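4. Loading and Clearing the Tray

This section covers the Lallow catch-all tray once it is out of its carton and has been wiped down (see Section 3). If you skipped Section 3, the tray will forgive you, but anything edible you put in it should stay in its wrapper.

4.1 Before you load

1. Pick a spot you walk past every day. A tray in the guest room collects dust and one battery.
2. Lay a cloth under the tray. Any flat-woven cloth will do. Stripes make it easier to see when the tray has crept sideways, which it does if people dig in it from the same end.
3. Smooth the cloth under the tray area. Wrinkles elsewhere are between you and your visitors.
4. Set the tray down with both hands and check that it sits flat.

CAUTION: The maximum load is 3000 grams. Do not carry the tray at full load by one wall. The wall will hold. Your grip on the contents will not.

4.2 Loading

1. Put tall or stiff cartons in first, against the far wall or in the corners.
2. Lay soft packets in the middle, label up. A label you can read from standing height saves you from picking up everything else.
3. Put sponges and other light blocks wherever a gap is left. They don't mind being leaned on.
4. Close any open food bag before it goes in. Use a clip, a rubber band, or the discipline to finish the bag.
5. Keep bathroom items and snacks at opposite ends if you can. Most households manage this for 2 days.

NOTE: The walls are raised so that round things stay put. They are not raised so that you can build a second story. 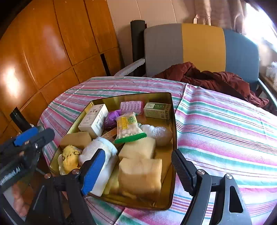

Can I keep food and toiletries in the same tray?
Sealed food can share the tray with dry toiletries, as long as nothing scented or damp is touching the packaging. Move soap, open creams, and wet sponges to another container.

4.3 Finding something in a full tray

The temptation is to stir. Please don't. Stirring sends small boxes to the bottom and brings up receipts from April.

1. Look before you reach. Start with the far side, where the cartons are, and work toward yourself.
2. Lift the top packet straight up and set it on the cloth.
3. Take out what you came for.
4. Put the packet back. This is the step our testers missed most often, including Rezaul Sikder, who wrote it.

CAUTION: Metal edges and thin plastic bags don't get along. Lift bags over the wall. Do not drag them across it.

4.4 Clearing the tray

Clear the tray when the bottom is no longer visible, or every 9 days, whichever embarrasses you first.

1. Spread a second cloth or a sheet of newspaper beside the tray.
2. Take out the boxes. Open each one. Flatten the empties and recycle them. Do not return an empty box to the tray on the grounds that it is a good box.
3. Take out the food. Check the dates and the seals. Anything open and unclipped gets eaten or thrown out today.
4. Take out hair and bath items and return them to the bathroom, where they will stay until someone needs both hands free.
5. Squeeze each sponge. If it is damp, stand it on its edge to dry before it goes back.
6. Unwrap anything in a plain plastic bag that no one can identify. If it is still unidentified after unwrapping, ask the rest of the household once, clearly, and then use your judgment.
7. Wipe the inside of the tray with a soft dry cloth. Skip scouring powder and steel wool, as both dull the gold finish.
8. Reload as described in 4.2, using fewer things than you took out.
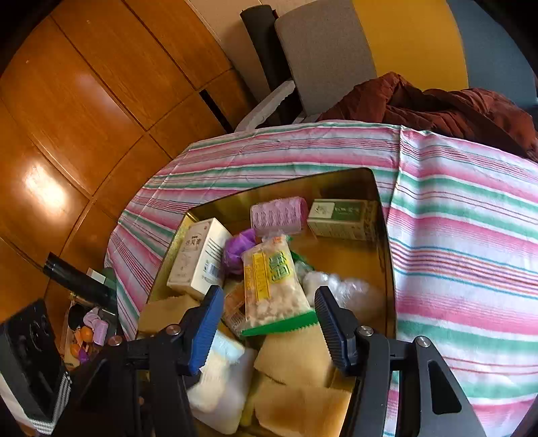
Fig. 4. Mixed load on a striped cloth: white box at upper left, snack bag at center.

4.5 If the tray keeps filling up

Tray slides when you reach in: The cloth is too slick or is bunched underneath. Replace it or pull it flat.

Contents pile up at one end: Turn the tray around. People drop things at the end nearest the door.

Cartons tip over: Lay them down. A carton on its side takes up more floor but stops falling on the crackers.

Tray is full an hour after clearing: This is outside the warranty. Owners with large families may want a second tray. Fit the Ondrejka divider (sold separately) only if everyone has agreed what goes on which side, and has agreed in the same room.

For replacement rim trim, write to Prorkix Home, Donport, and include the number stamped on your carton. If you recycled the carton in 4.4, step 2, include a short description of the tray instead.

Section revised Wednesday, June 18, 2025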